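Search this site Go
Home News Projects Reports Contact

Finmont Community Workshop, Pruddale
Progress report to the Lacson Fund, Mar 22, 2020 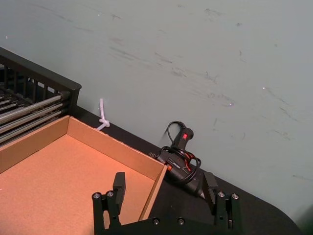
Teodoro Lagman wrote to us after the February summary that the packing side of the work was hardly mentioned in it, and that he would like to know where the materials are kept, who prepares the trays and whether the small room is enough for it. He is right that we wrote too little, so I begin with this part.

The packing corner is now in use in the small back room. It has one black table against the wall, with the rack for the metal rods standing at the left. The open cardboard trays are filled beside the rack, and the glue gun has its place on the same table. Before, the rods were kept in the corridor and the glue gun in the office, and every tray meant a walk between the two. Marilou Tiongson moved everything together in one afternoon and we have not changed her arrangement.

The wall behind the table has many scuffs and dark streaks. We asked for a price for painting and we have one offer. I propose to wait with this until the shelves of the other side are fixed, otherwise it must be done two times.

Trays
In the reporting period we prepared 49 trays for the frame-building course. Each tray is a set for one participant: rods, joining pieces, card for the base and an instruction sheet. The plan said 40, so we are ahead. The trays have no lid, and this was discussed. Tomos Rowlands wanted lids for the transport to Sindance, but lids would cost extra and the trays do not stack well with them. For now we put them in one layer in a crate and lay a sheet of card over the top. It works for a short drive. I am not sure about a longer one.

Gluing
The joining pieces are glued here before they go in the tray. Participants of the first group found the gluing difficult and some frames came apart at the corners. We use longer sticks now and press each corner until the glue is set. The work is slower, and Charito Tolentino has asked for a second glue gun. I support this request. A stand for the gun is also needed, and a hook for the cord.

Money
From the 3000 granted for materials, 1000 is not yet spent. The biggest part went to the rods, which we bought in one order to get the better price. The remaining sum should cover card, glue sticks and the second gun. The painting is not included and I would ask for it separately – if the Fund agrees in principle.

Next steps
We will prepare trays for the second course, fix the shelves and write a one-page guide for new helpers at the table. The guide is half finished and I will send it with the next report.

Kalevi Harju
Finmont Community Workshop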